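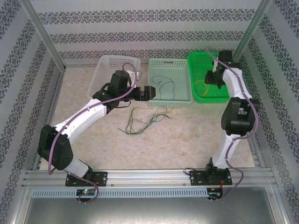 Reorder points only work if sales are steady, one student wrote after the last session, and in the store where I worked they never were. The comment is fair and we will come back to it under safety stock. It helps to have the steady case down first.

Stock Control, Unit 4: When to Order and How Much
Monday, January 22, 2024

Reading: the chapter on fixed-quantity systems, up to the section on price breaks. Skip the derivation in the shaded box.

Terms

Lead time: the days between placing an order and having the goods on the shelf. Count receiving and unpacking, which the supplier's quoted time usually leaves out.

Demand during lead time: daily sales multiplied by lead time.

Safety stock: units held in case sales run high or the delivery is late.

Reorder point: demand during lead time plus safety stock. When stock falls to this level, place the order.

Worked case: the Bovonville store

The store sells canning jars made by Zureck and bought through a wholesaler, Brinton. Sales are 20 jars a day, seven days a week. Lead time is 9 days. The store keeps a safety stock of 200.

Demand during lead time is 20 x 9 = 180.
Reorder point is 180 + 200 = 380.

The order quantity is 900 jars, set by Brinton's pallet size. If everything goes to plan, the shelf and back room hold 200 jars when the truck arrives and 1,100 right after. The storage space has to fit the second figure. Students often size it from the order quantity and forget the safety stock.

Two common mistakes

The first is leaving out goods already on order. If stock is at 350 and a pallet is on its way, the store doesn't need another one. Compare the reorder point with stock on hand plus stock on order, less anything promised to customers.

The second is trusting an old count. Breakage and miskeyed sales pull the record away from the shelf. Jars are worse than most goods for this.
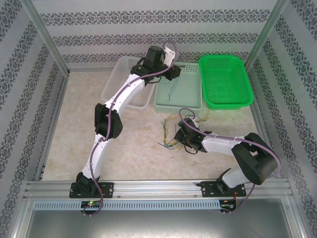 Should the safety stock be the same all year? It should change when demand or delivery times change, so for most seasonal goods it will be different in at least two parts of the year. Jar sales in Bovonville are slow and even by November, and 200 is more than the store needs then. In late summer it may be too little.

Go back to the student's comment now. Uneven sales do not rule out a reorder point. They raise the safety stock, and past some level the cost of holding it is higher than the cost of running out now and then. At that stage a store may move to a fixed review day and order whatever brings it up to a set level.

For next time

1. Brinton offers a lead time of 5 days for a higher delivery charge. Find the new reorder point, keeping safety stock as it is.
2. A second supplier, Leinonen, will sell in half pallets. Work out the highest stock level if the store switches and nothing else changes.
3. Write a short paragraph on which offer you would take and what else you would want to know. Costs are on the separate sheet.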